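4. Findings: How Shared Bins Move and Where They Stop

4.1 The written rules and the working rules

The exchange agreement among the three firms in this study, Feltari, Marinho and Vokuswood, runs to 25 pages. It sets out who owns the bins, who pays to wash them, and what happens when one goes missing. It says very little about how a bin gets back to the place it came from. The agreement assumes that a full bin delivered to a customer site will be matched by an empty bin collected on the same trip. In interviews, dispatch staff at all three firms described this one-for-one swap as the normal case. The delivery records tell a different story. On most routes the swap was made late, made in part, or recorded as made when the empties were still stacked in the customer's yard.

The gap between the written rule and the working rule did not come from carelessness. Drivers at Marinho are paid by the route, and a yard that has its empties ready at the gate is a short stop. A yard that has to look for them is a long one. Drivers therefore used their own judgment about when to wait and when to leave, and their supervisors knew it. One dispatcher explained that she planned routes around which yards were "good at empties," a term that appears nowhere in the agreement but was used by almost everyone we spoke to in Irwood.

A second working rule concerned borrowing. When a firm ran short of its own bins, it used whatever was on hand. The agreement allows this for a limited period and asks the borrower to report it. We found reports for the larger loans only. Small loans, typically a single stack, were settled by phone or left alone in the belief that they would even out over the season. Whether they did even out is taken up in Section 5.

4.2 What counts as a bin

The counts kept by the three firms could not be compared at first, as each used the word "bin" in its own way. Feltari counted containers. Vokuswood counted loads, so that a container that went out twice in a week was entered twice. Marinho counted stacks on the truck and converted to containers at the end of the month, using a fixed stack height that was correct for shallow trays and wrong for nearly everything else. The pool was set up with 1000 containers. By the first joint count, the three sets of books placed the number in use well above that figure, although no new containers had been bought.

For the present analysis we use the container as the unit and sort containers by depth and by contents. Shallow trays carry fittings and other small goods. Deep rectangular bins carry longer or bulkier pieces, and a deep bin may hold only a few of them; the gray bin in Figure 3, for instance, holds four elongated blocks. This matters for the results below. A deep bin takes up the same space in a truck whether it is well filled or nearly empty, and a cost per container will therefore hide large differences in the cost per piece.

Depth also affects how a bin is treated once it has been delivered. Customers told us that they emptied shallow trays on arrival and set them aside. Deep bins were more often kept as storage, with the goods drawn out as needed. Several sites had deep bins that had stayed in place since the previous June, holding a mixture of stock and offcuts. From the customer's point of view these bins were in use. From the point of view of the pool they were lost, at least for that season.

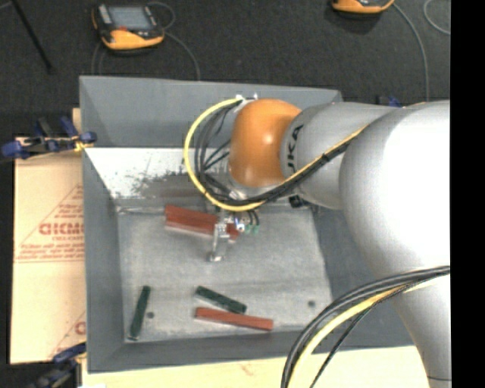 The tendency to keep deep bins was strongest at small sites. Larger customers had shelving and a receiving area, and goods passed out of the bin in the course of normal work. Small workshops had neither. For them the bin arrived as a free piece of storage equipment, and giving it back meant finding another place for what was in it. No deposit was charged under the agreement, and the reminder letters sent by Vokuswood did not mention a date by which the bins were due. Two owners said that they had taken the letters to be general announcements.

4.3 Labels and responsibility

Every container in the pool was meant to carry a printed label giving the owner and a return address. Labels were applied by the owner before first use, and the agreement makes the washing station responsible for replacing those that are damaged. In practice the washing station held label stock for Feltari only. Containers belonging to the other two firms went back into circulation unlabeled when the original label had failed. Staff then sorted them by color and by memory, with results that varied from shift to shift.

The effect of a missing label was larger than expected. An unlabeled container was not simply harder to return; it tended to change hands. Dispatchers were willing to load an unlabeled bin for any destination, on the grounds that no particular firm was waiting for it. Over a season such bins moved toward the sites with the greatest need for empties and away from their owners. Kamran Bukhari, operations manager for the washing station, described the pattern in his comments on our draft of 11 March 2023. "A bin with a label goes home," he wrote. "A bin without one goes to work." He added that the station had asked for label stock from all three firms and had been told that the matter would be raised at the next review.

We do not take this to mean that better labels alone would solve the return problem. Labeled deep bins were also kept at customer sites, and for long periods. What the label did was keep the question of ownership open. When a driver found a labeled bin in a yard, he could ask for it by name. When the bin had no label, the customer was as likely as not to say that it had always been there.

4.4 Costs and who carries them

The costs of slow return fell unevenly. Feltari, which owned the largest share of the pool, bore most of the replacement cost but gained little from the borrowing described above. Vokuswood owned fewer containers and borrowed more often. Marinho, as carrier, had no direct cost from a missing bin but lost time in the search for empties, and this time was not billed to anyone. Managers at each firm believed that their own firm was paying more than its share. On the evidence available, each of them had some reason to think so, for the three were looking at different kinds of cost.

The replacement budget illustrates the difficulty. The agreement provides for the purchase of containers when the pool falls below its starting size of 1000. The trigger depends on the joint count, and the joint count depends on figures kept in the three ways described in Section 4.2. During the study period the trigger was never met on paper, even when dispatch staff were turning away orders for lack of bins. Feltari bought containers outside the agreement to meet its own needs and then entered them as pool stock – a step that kept deliveries moving but raised the recorded total once more.

A proposal to charge rent by the day was discussed at two meetings and set aside. Feltari supported it. Marinho was concerned that its drivers would be asked to collect the money, or at least to hear the complaints. Vokuswood held that daily rent would push small customers back to cardboard, and it was able to name several who had said as much. We were not able to test this claim, but the interviews with small workshops suggest that a modest charge on deep bins only, starting after a stated grace period, would meet with less resistance than the firms assumed. Most of the owners interviewed already paid for gas cylinders on these terms and raised no objection to the practice.

The distinction between deep and shallow containers is again important at this point. Shallow trays came back quickly with no charge and no reminder. A single rent schedule for all containers would add paperwork to the part of the pool that already works and would spread the income thinly across it. The following section uses the corrected container counts to estimate how long each type remained with the customer, and compares sites that received reminder letters with those that did not.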